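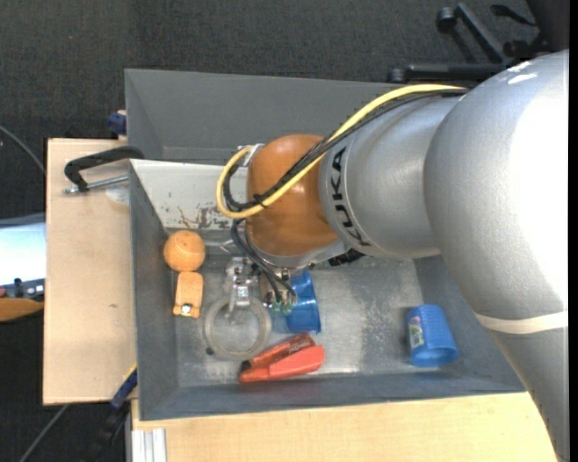 Rindotel wants to know whether a bin-picking cell needs a written rule for reaching in while the arm is paused. We run a KUKA over two metal bins at a small shop, and the current policy is "be sensible." Sense varies by shift. What do other people write down?

Oneda
Paused is still powered. Our rule is one line on a card: nobody's hand goes in the bin until the stop is pressed and the person reaching is the one who pressed it. We had a 20-page version before that. It was very thorough and lived in a drawer.
Do a proper risk assessment first, obviously. The card comes out of it -- it doesn't replace it. And teach at reduced speed, even when you're late for lunch.

Zirna
just put tape on the floor

Rätsep
Tape is fine for showing people where the arm can reach, and it has never stopped an arm. Two things I'd add to Oneda's card. Check the clamps and the cable slack at the start of each shift, and initial it. Then log every reach-in for a month. Ours came to 1,068, which ended the argument over whether it was "rare."

Comments (2)

Rindotel: Card is up. Somebody has already put a coffee on it.

Zirna: i stand by the tape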